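Posted in: Lab News / Faults and Near Misses

Two-arm bench at Gremcombe: back on, half speed

Quick one as a lot of you have asked why the block sorting bench was taped off. Short version — left arm didn't stop when it was told to. Nobody hurt. One cracked gripper finger, one dented block, one very fed up Wajid.

Longer version. Wajid Ansari was running the usual paired pick, both arms holding a block and waiting on the handover step. He pressed pause on the screen. Right arm froze as it should. Left arm carried on for another 400 milliseconds, went in towards the middle and caught the other gripper side on. He hit the red button then and everything went dead, so the proper stop does work. It's the pause on the screen that doesn't, or didn't.

Areeba Bangash pulled the logs that same afternoon. The pause message goes out to both arms, but the left one was still chewing through a queue of old moves and only looked at the message once the queue was empty. Normally the queue is two or three moves long and you'd never notice. This time it had 15 in it. Why 15, we don't know yet. Her best guess is the Kesero update we put on at the start of June, which changed how moves get bundled up. Ravwood are looking at it from their end and have asked for the full logs, sent.
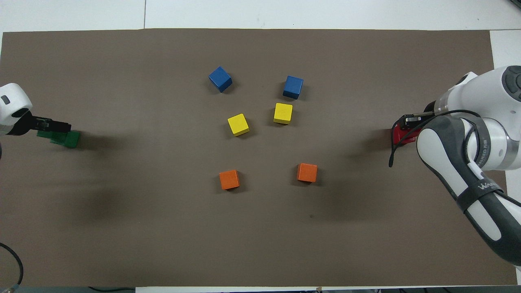

So for now the rules are as follows and please do stick to them. Both arms at half speed. Queue capped at 8, Areeba has set this in the config so don't change it back because your run feels slow. Hands off the mat while either arm has power, even if it's paused, even if you just want to straighten a cube. Paused is not off. If you need to reach in, red button first, wait for the lights, then reach.

Also cables. Drahomíra Jireš went round the bench while it was down and isn't happy about the slack. Nothing snagged this time but a loop near a gripper is asking for it, and she wants them clipped before each session and checked again after. Clips are in the top drawer, if they run out tell her, don't use tape.

Bushra Talpur has done 2000 pause tests on the left arm since the cap went in, no late stops. Good news but it isn't a fix, it only keeps the queue short enough that we don't see the problem. She'll repeat the lot when Ravwood send a patch.

The spare finger came from the Tanoli bench, so they are now without one till the order arrives. Sorry Zeeshan. If anybody has a spare at the back of a cupboard Zeeshan Kakakhel would like to here from you.

Last thing, if you've had a slow pause on any of the other benches and shrugged it off, write it up. Wajid says he'd seen the left arm lag a bit the week before and thought it was the screen. Doesn't matter how small — time, which arm, what it was doing, and send it to Areeba. Form is in the usual folder, takes two mintues.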